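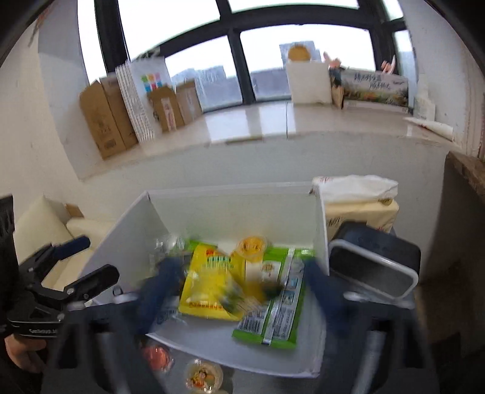

5. Setting Up the Brush and Spreading Infill

This section covers the Drultari walk-behind turf brush with the Woltetti drop hopper. It applies to new artificial grass that has been seamed, trimmed, and fastened at the edges. For top-up work on older turf, see Section 7.

Revised 03/08/2023. Replaces all earlier copies of Section 5.

5.1 Before You Start

1. Check that seam adhesive has cured for the full time printed on the adhesive container. Pull lightly on each seam by hand. If an edge lifts, stop and repair it.

2. Remove loose nails, staples, turf scraps, and stones from the surface. Use a magnet bar along the perimeter and on both sides of every seam.

3. Check that the turf is dry. Press a paper towel into the pile in several places, including any shaded corner. If the towel picks up moisture, wait.

4. Check that the infill is dry. Open one bag from the bottom layer of each pallet and run a handful through your fingers. Sand that clumps will bridge in the hopper and leave bare strips.

5. Read the installation sheet supplied with the turf and write down the pile height, the infill type, and the total infill weight called for per square foot.

NOTE: The hopper accepts rounded silica sand and coated sand. Crumb rubber requires the wide gate plate, which is sold separately. Do not run mixed infill. Spread each material in its own set of passes, with the heavier material first.

5.2 Mounting the Brush

CAUTION: Turn the engine switch to OFF and disconnect the spark plug lead before working on the brush head. The brush can turn if the belt is moved by hand.

1. Tip the machine back until the rear stand locks. Do not tip it sideways. Oil will enter the air filter.

2. Slide the brush onto the drive shaft with the arrow on the end cap pointing toward the front of the machine.

3. Fit the outer bearing plate and start all four bolts by hand before tightening any of them.

4. Tighten the bolts in a cross pattern to the torque given in the table in Section 9.

5. Spin the brush by hand. It should make two full turns without rubbing on the housing.

6. Lower the machine and reconnect the spark plug lead.

Use only the nylon brush on artificial grass. The steel brush is for paved surfaces and will cut the fibers and pull tufts from the backing.

NOTE: Machines with serial numbers up to 2,603 have a plain outer bearing. Put one pump of grease in the fitting each time the brush is mounted. Later machines have a sealed bearing and no fitting.

5.3 Setting Brush Height and Speed

1. Park the machine on a finished part of the turf, with the engine off.

2. Turn the height knob clockwise until the bristle tips touch the top of the fibers.

3. Turn the knob one more full turn. The bristles should now reach into the upper third of the pile. They must not touch the backing.

4. Set the speed lever:

Pile up to 1-1/4 inches: LOW, 400 rpm
Pile over 1-1/4 inches: HIGH, 600 rpm

5. Start the engine and let it warm up for three minutes with the brush disengaged.

6. Make a test pass six feet long against the grain, then stop and look at the fibers. They should stand up with no fuzzing at the tips. If loose fibers collect on the brush, raise it half a turn and repeat the test in a different spot.

CAUTION: Do not let the brush turn while the machine is standing still. Friction heat can melt the fibers in a few seconds, and melted fibers cannot be restored. Disengage the brush before every stop and every turn.
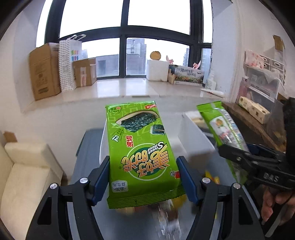
Figure 5-1. "Sweet Hour" seaweed packet.

5.4 Calibrating the Hopper

The gate scale is marked from 1 to 10. The numbers are reference points only and do not stand for a weight. Calibrate again whenever the infill type or the supplier changes.

1. Weigh the calibration tray empty and write down the result.

2. Lay the tray flat on the turf in the path of the hopper, at least ten feet from the starting point.

3. Fill the hopper halfway and set the gate to 3.

4. Walk over the tray at normal working speed. Keep the wheels off the tray rim.

5. Weigh the tray with the infill in it. Subtract the empty weight.

6. Divide the result by the tray area in square feet. This is the application rate per pass.

7. Adjust the gate and repeat until the rate is between one quarter and one half pound per square foot.

Worked example. A lawn of 2,231 square feet calls for two pounds of infill per square foot, so the total is 4,462 pounds. At one half pound per pass, four passes are needed. Bags of 50 pounds are used, so 90 bags must be on site.

5.5 Spreading

1. Brush the whole area once against the grain with the hopper gate closed.

2. Spread the first pass parallel to the long side. Overlap the wheel tracks by two inches.

3. Brush against the grain.

4. Spread the second pass at a right angle to the first, then brush again.

5. Continue in this way until the full weight has been applied. Count empty bags after each pass and compare the count with the planned amount.

6. Finish the edges, and any strip narrower than the machine, with a hand spreader and a stiff push broom.

7. Measure the infill depth with a depth gauge at one point in every 100 square feet, and at both sides of each seam. Enter the readings in the job record.

If a reading is low, do not open the gate wider to make up the difference. Make another light pass over that part only. Infill dropped too thickly traps the fibers flat, and they have to be freed by hand.

NOTE: Depth will drop slightly over the first weeks as the sand settles. Plan a return visit and keep two unopened bags on site.

5.6 Job Record

Fill in one record per area. Sample entries:

Site: Đào, rear courtyard
Operator: Cường Khổng
Checked by: Lụa Đàm
Brush speed: LOW
Gate setting: 4
Passes: 4
Edges finished by hand: Yes

Keep the record with the turf installation sheet. Trison requires both when a warranty claim is made for flattened or melted fibers.

5.7 After Use

1. Close the gate and run the hopper agitator until no infill drops.

2. Turn the engine off, close the fuel valve, and disconnect the spark plug lead.

3. Brush sand out of the gate track. Do not oil the track.

4. Raise the brush fully before storage. Bristles left under load take a permanent bend.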